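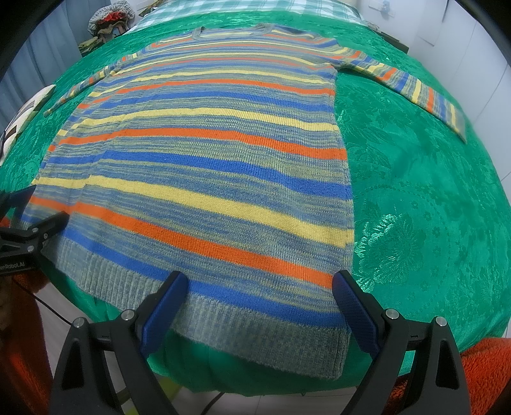
Grarkmont, 11/18/22

Writing the Personal Year
Handout for Session 6: Reviewing a year in the form of a journal or web diary
Course convenor: Kamala Annamalai
Tutor: Joana Henriques

Purpose of this session

Participants have so far written short entries about single events: a move, a first day in a new job, a family meal. This session deals with the longer entry in which a writer looks back over several months and decides what belongs on the page. It is a common form on personal web diaries, particularly towards the end of the calendar year, and it is harder to write well than it looks.

Participants should bring their working notebook and at least two earlier entries of their own.

Choosing a span

A review does not have to run from January to December. Many lives are better divided by a school year, a lease, a pregnancy or a period of illness. The writer should name the span in the first paragraph, so that the reader knows where the account begins. Once named, the span should be kept. Earlier events may be mentioned where they are needed, but briefly.

Order of events

Strict date order is the safest arrangement for a first draft. It often produces a flat second half, as writers tire and begin to list. Participants who notice this in their own drafts are advised to mark the paragraph where their interest returned and to consider opening there instead.

An alternative is to group material under headings such as work, home, health and friendships. The difficulty is that these matters affect one another. A job loss in autumn will appear under work, while the strain it placed on a marriage appears under home, and the connection is lost. A sentence that refers back to the earlier heading is usually enough to repair it.

The reading for this week, "Yap", is a diary entry by a past participant in the course. It covers one household's year through the arrival of a noisy dog of that name. Note how late the writer mentions her father's death, and how plainly.

Writing about other people

Partners, children and parents will appear in almost any honest review. The course asks participants to observe the following:

A person who can be identified should be told before the entry is made public.
News that belongs to somebody else, such as a diagnosis or an engagement, should be left to that person to announce.
Children's names may be replaced by initials. The same initial should be used throughout.

Place names may also be changed. One participant has used "Rallau" for her home town in every entry since the start of term, and readers in the group have had no trouble following her.

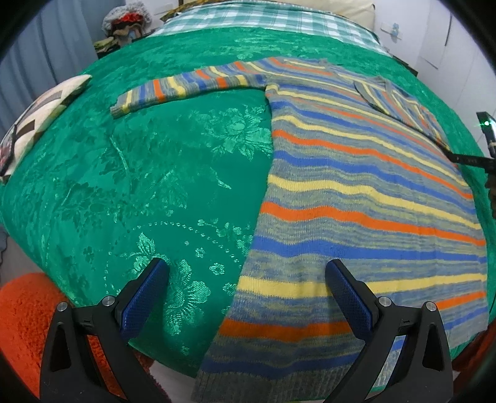 Striped knitted sweater on a green bedspread.

Tone

Reviews tend towards thanks or complaint. Either is acceptable in moderation. General statements about a hard year or a wonderful year should be followed by one event that supports them. If no event comes to mind, the statement can be removed.

Resolutions and hopes for the coming year should be kept to a single closing paragraph. They may also be left out altogether - a review is complete without them.

In-class exercise

Working alone, list the events of your chosen span without stopping to judge them. Cross out any you would be content to forget. From what remains, choose 2 and write a paragraph on each. Exchange paragraphs with a neighbour, who should underline any sentence that could have been written by anybody.

Written task

Write a review entry of 600 words on a span of your choice. Drafts are to be uploaded to the Pultus page for this course before the next session. Please put your name and the title of the entry at the top of the file. Entries that participants do not wish to have read aloud should be marked "tutor only".

Joana Henriques will return written comments by the end of November. Participants who would like to discuss a draft in person may speak to her after class.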